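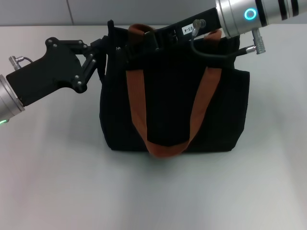

Cleaning fees. Again. I booked a cottage near Cekham for two nights in April, listed at a decent price, and by the last screen it had grown by 200. Cleaning, linen, "arrival service". The arrival service was a key box.

I don't mind paying for clean sheets. Put it in the price. Hotels manage it. Natalie Inskip, who lets two places over in Vusness, told me she folded her fee into the nightly rate and dropped down the search results the same week. So the honest owners get buried and the rest of us scroll through 36 cottages that all look cheap and arent.

And then the checkout list! Strip the beds, run the dishwasher, take the trash to the end of the lane, out by ten. What was the fee for then?

The sites could fix this tomorrow — one total, sorted by that total, all fees in. They won't until bookings drop. My own rule now: if the fee is more than one night's rent, I close the tab. Lost a lovely barn that way last month, wood stove, view of teh river, the lot. Still annoyed about it. Would close it again.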